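Sorting and Putting Away, unit 3
Handout for the evening course Order in Small Rooms, October 2023
Prepared by Eduard Hrubý

Please read pages one and two before you come. Bring a pencil and one drawer divider from home, any size.

Last time we spoke about the shelf. Now we come to the table, where all sorting begins. My rule is that a thing should first lie in the open, then go to its group, and only after that into a container. Many people start with the container. They buy it in a nice colour and afterwards look for something to put inside.

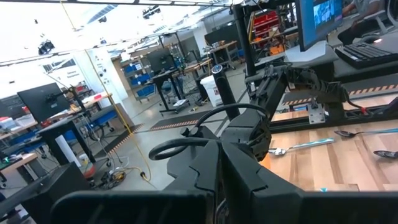 Cutlery is the best material for a beginner, as everybody has it and it does not break. Take it from the drawer and lay it on a bare surface. Do not make rows yet. Look first for what the pieces share: the use, the length, the handle. Spoons with blue handles, like the two lying here on the striped wood, go together at the first look, and the colour helps the hand as well as the eye. When a spoon shows you only its bowl, leave it until you have seen the whole handle. The Pinda exercise (page 2) is done in this way, with 52 pieces and no talking.

The second step is the container. In the Koltden method, which I follow in most points, it has three duties:
It must be wide enough for the hand.
It must stand on the table without help.
It must show what is inside, or carry a label.

A clear bin does the third duty by itself. Blue handles can be found through the wall of it, also when the bin is not the nearest one to you. Keep some free table between the containers - your hands need a place to work.

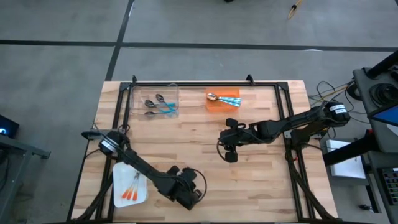

Vratislav Trnka objected in June that clear bins make a kitchen look untidy, and that he would sooner have a closed box and a good label. I think he is right for the cupboard and wrong for the table. During sorting you want to see everything. Afterwards you may close what you like.

Homework: empty one drawer, sort it by use, then again by handle. Write down which way was quicker to put back. The Matoušek reader, chapter 3, has a blank table for your notes.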